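Ticket: Florkia Sync stops partway through a shared folder, no error shown
Status: Resolved
Opened by: Theano Fragkou
Site: Hurwood, second floor office
Opened: Oct 10, 2026

Initial report

Florkia Sync on my desktop stops partway through uploading the course materials folder. The tray icon keeps spinning and the status line says "Preparing 11 of 32". It has said that since yesterday afternoon. I can open and edit the files locally, but colleagues on the Zallik share don't see any of my changes. Other folders sync normally. Pausing and resuming makes no difference, and neither does signing out and back in. I restarted the computer twice.

The folder has slides, handouts, a few spreadsheets and a subfolder of stills. It was working in August, before the office move.

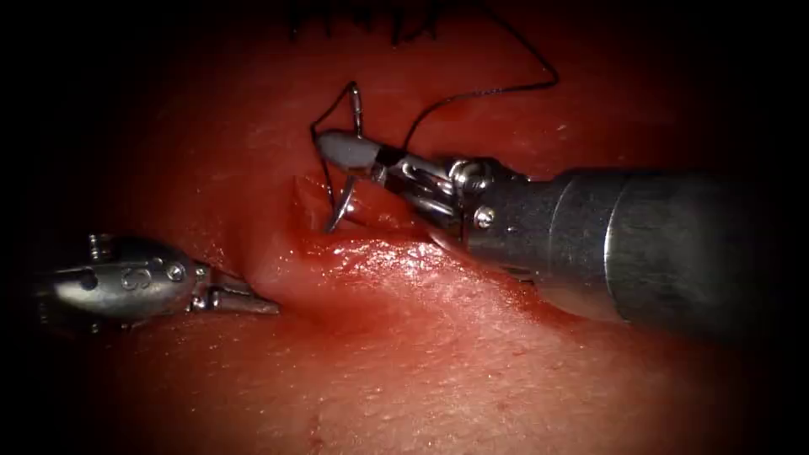

I have not changed any sync settings myself. The computer is the same one I had before the move, but it is now on the wired network. I need the folder up to date before the new group starts, so please don't reset anything that would remove my local copies.

Support, first reply

Thanks for the detail. Please don't uninstall the client for now. A reinstall clears the queue, and we would lose the record of which file it stopped on.

Could you check the following and write back:

Client version (tray icon, Settings, About)
Free space on the local drive
Whether any file in the folder is open in another program
Whether the folder path changed when the office moved

Please also attach the log. It is under Settings, Diagnostics, Save log.

Theano Fragkou

Version is 5.27. There is 32 GB free. Nothing is open. The path did change. The folder used to be directly under Documents and is now under Documents, Katsaros, Teaching, Current, because the shared drive was reorganized and I copied the same layout. Log attached.
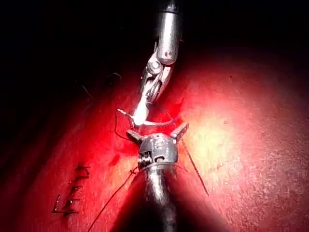
Attachment 2: two surgical instruments meeting over red tissue.

Support, second reply

The log shows the client retrying one item, a spreadsheet in the handouts subfolder. Its name ends in a space before the extension. Version 5.27 of the client accepts that name locally, the server refuses it, and the client puts it back at the front of the queue and tries again. Everything behind it waits.

The name was probably always like that. Under the old path the handouts subfolder was on the excluded list. Exclusions are stored by full path, so when the folder moved, the exclusion no longer applied.

Steps:

1. Pause sync.
2. Rename the spreadsheet and take out the space before the dot.
3. Look through the other handouts for the same thing.
4. Resume sync and leave the client alone until the count moves. 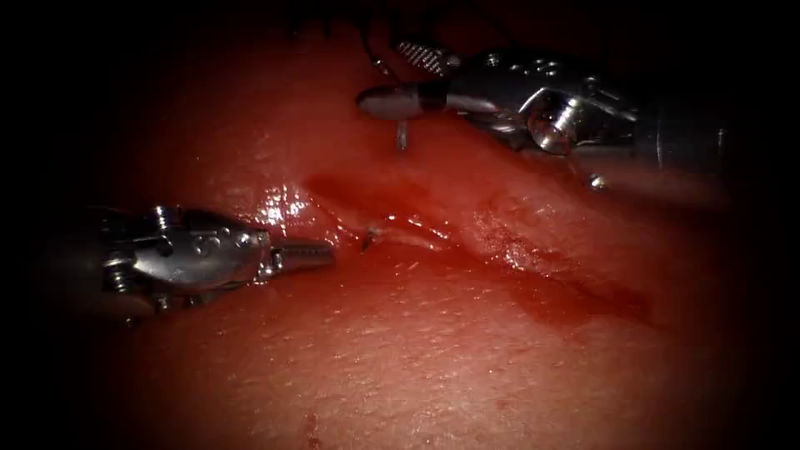

If you still want handouts left out, add the subfolder again under Settings, Excluded folders, using the new path. The old entry can be deleted.

Theano Fragkou

Renamed it and found one more with the same problem, a PDF. After resuming, the count went from 11 to 32 and the icon turned green. A colleague checked the Zallik share and can see the current slides. I'm leaving handouts included.

The old exclusion won't delete. The button is grayed out.

Support, third reply

The button is only active while sync is paused. Pause, delete the entry, resume.

Theano Fragkou

That worked. You can close this.

Closing note (support)

Cause: trailing space in file name, exposed by folder move. Fix: files renamed. Reported to the client team so that a refused name shows an error and no longer blocks the queue.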